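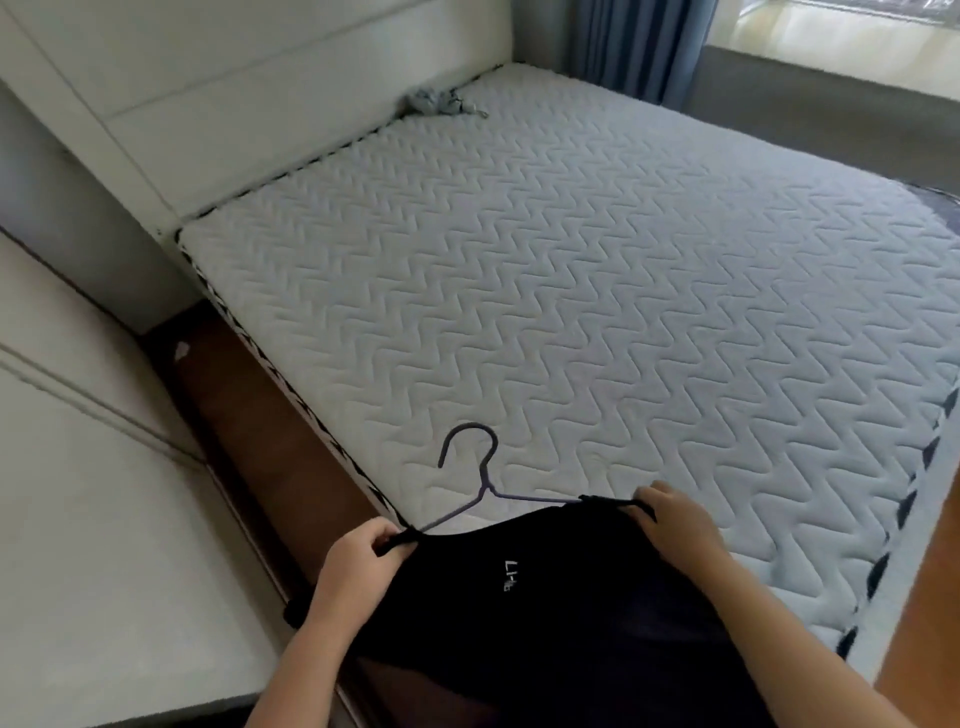 Handout 4: Collecting Household Demonstrations

Search this site Search Go

Course: Learning from Demonstration
Module leader: Lemlem Derese

4.1 Purpose of the exercise

Students will contribute to the Nadus set, a shared body of examples recorded from head height while a person carries out ordinary domestic work. The task assigned this term is putting garments on hangers. Each example pairs what the head camera records with the movements of both hands, and a policy is later trained to predict the next hand movement from the views that came before it.

Hanging a garment is a short task with several distinct stages. The hanger must be brought to the neck opening, each strap or shoulder placed over an arm, and the cloth settled. A sleeveless top with narrow straps, such as the black one held over the mattress at the head of this handout, leaves little material to grip, and both hands have to work close to the ends of the hanger. Dark cloth is also harder for most tracking software than pale cloth. Students should not avoid it.

4.2 Recording rules

1. Keep both hands in view from first contact until release.
2. Work at your usual pace. Do not pause for the camera.
3. Record failed attempts in full and label them as such. A strap that slips off and is replaced counts as one example - do not cut it into two.
4. Use at least 2 kinds of garment in each session.
5. Note the surface. The Kurketwood group found that patterned bedding, chevron quilting in particular, confused its early cloth masks.
6. Leave furniture and curtains as they are. Daylight from a window is acceptable.

4.3 Labelling

Each recording is divided by stage: reach, grasp, insert, settle, release. The boundary between grasp and insert causes most disagreement between labellers. The rule adopted at Jandbridge is that insertion begins when any part of the hanger passes inside the garment.
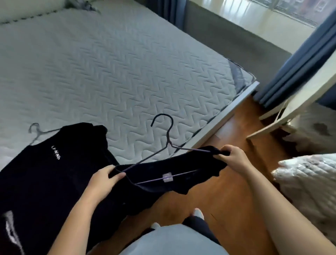

Page 12

Under this rule the garment held in both hands is at the insert stage, as the wire hanger is already threaded through it. The second black garment, spread on the bed with a hanger's shoulders tucked under its collar, is not being handled and receives no stage label. It should still be entered as a separate object, with its own hanger.

4.4 Quantity and submission

The present set holds 978 accepted examples, of which 700 are reserved for training. The target for the end of July is 2000. Each pair of students may submit up to 40 minutes of recording. Files go to the Kaufmann store with the completed label sheet. Recordings without a sheet will be returned.

Reading for the next session: course reader, chapter 5, on splitting data by household.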